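Posted in: TV News, Premieres | November 25, 2022
14 Comments | 40 Shares

"Dulholm" Is Back for Season Two, and I've Been Dying to Tell You

Okay, I can finally talk! I've been handling press for Coteo since before the first season of Dulholm went out, and for months I've been sitting on this news like a hen. So: the second season is finished, all of it, and the first two episodes land together on the Coteo app this coming winter. After that you get one a week (yes, one a week, I know, you can yell at me in the comments).

If you missed season one, the short version goes like this. A ferry pilot comes home to the island town of Dulholm for her father's funeral, learns that the will has been changed, and ends up running the harbor with the half brother she can't stand. By the finale the harbor office had burned, the brother was gone, and somebody was answering his phone. We got 255 letters about that phone. Real ones, on paper, with stamps! I read them all and I still can't tell you who picked up.

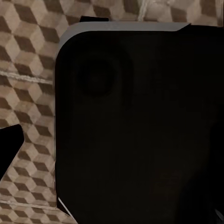
What I Can Tell You About the New Episodes

Season two starts the morning after the fire. Same night clothes, same smoke, no jump ahead in time. The writers wanted the whole town stuck together for one bad week in November, so the ferry stops running in episode one and the people who hate each other most have to share a kitchen. It gets ugly and pretty funny too, especially the dinner in episode three, which I've now watched more times than is good for me.

The family lawyer has a much bigger part this year. A lot of you decided early on that she wrote the second will, and I'll just say the writers knew you'd think that. There's also a new family in town, the Bedoyas, who bought the old cannery without ever setting foot in it. Bedoya was only a name on a contract last season, if you remember the scene on the dock, and I had to go back and look for it myself.

The season was put together by Timerstead, the same production company as before, and they were given more room to play this time. The script for the finale alone went through so many drafts that I stopped opening the emails. My favorite change is that we get inside more of the houses. Season one lived outdoors, in the wind, and I missed knowing what these people had on their shelves.
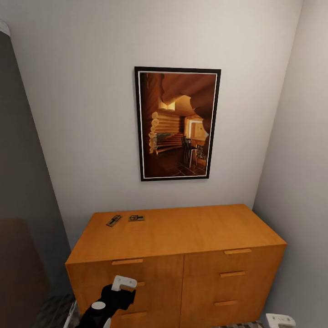
Secrets at home are what this season runs on, and the fourth episode is where it really gets going. It barely leaves one house, and it has more to do with who slept where 20 years ago than with any will. I'm a sucker for that kind of episode. Give me a plain corner with a light wooden dresser and a picture of a log cabin's insides hung over it, and I'll spend the whole hour wondering what's in the drawers. If you're the same way, please watch four with the lights off and then come find me.

We're also doing an early screening of the first two episodes for fans, with 200 seats and a talk with the writers afterward. Seats are free, and you sign up on the Dulholm page in the Coteo app. Each person can ask for two. If you get in, please don't spoil the end of episode two for everybody else, because I will be blamed for it.

Press folks, screeners of the first four episodes are ready now, along with cast interviews. Write to the Coteo press desk and put Dulholm in the subject line so it comes to me.

Tags: Dulholm, Coteo, Season 2, Spoiler-Free, TV Drama
235 Likes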